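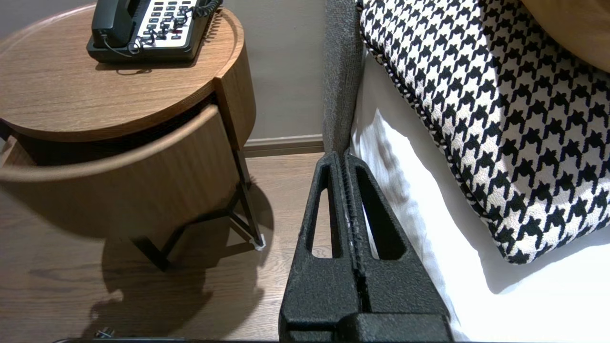
The round nightstand and the houndstooth cushion, best of friends already

The round table by the bed (and why I am so happy about it)

Posted 7th November by Nhàn Doãn
Print this post | E-mail this to a friend

We use cookies to remember your settings and see which posts get read. By staying on this page you agree to this. OK | More information

So the spare bedroom finally has a nightstand, and I have been walking in there several times a day just to look at it!

Some of you will remember my moaning back in June. The gap between the bed and the wall in that room is narrow, and every square table I tried in there had a corner exactly where a sleepy person's hip goes. My sister-in-law Xóchitl Villalobos stayed with us for 4 nights over the summer and kept her glasses and her book on the floor the whole time. She was very sweet about it. I was mortified.

Then I spotted a round one at Csizmadia, the secondhand place out past the Dellmont turnoff, sitting behind a stack of dining chairs with a ticket that said 200. I had walked in for picture hooks! Sơn Đoàn, who runs the furniture side, let me pull it out into the light and fuss over it for as long as I liked, and I went home without the hooks and with the table on the back seat.

What I love is the shape. It's a little drum on thin dark metal legs, so you see plenty of floor underneath and the corner doesn't feel stuffed. The top has a small raised rim all the way around - perfect for people like me who put a pen down and then hear it roll away in the dark. And the front is curved along with the rest of it, which I can't stop running my hand over.

The wood is close to the floorboards without matching them. I worried about that in the store, but the gray of the walls and the bed calms everything down and the two browns get along fine.

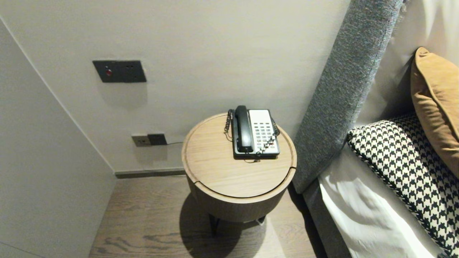 Tucked in between the wall and the headboard, phone and all

Now, the phone. Yes, it has a cord! Two, if you count the curly one. I wanted something in there that a guest could pick up without hunting for a charger, and I have a real weakness for a handset with some weight to it. Black and white was the obvious choice with that cushion (which was a birthday present from Ju-won Ko, who knows me too well). The curly cord refuses to stay in one place. I've tried tucking it behind, I've tried coiling it on top, and at this point I'm letting it do what it wants.

I do still want to sort out the cables along the baseboard. The outlets are handy to the table, so it's a short run, and I think a few small clips would do it. If anyone has a brand of clip that comes off painted walls without taking the paint too, please tell me in the comments.

Still on my list for this room: a reading lamp (small base, it has to share with the phone), a proper blanket for the foot of the bed, and something for the wall. I have my eye on a print from Plullwood with lots of green in it, but Nga Khương says the room wants red, and she was right about the hallway, so I'm thinking it over.

Xóchitl is coming back for 3 nights before the holidays. Her glasses get a table this time!

Get new posts by e-mail: sign up for the newsletter. You can unsubscribe whenever you like.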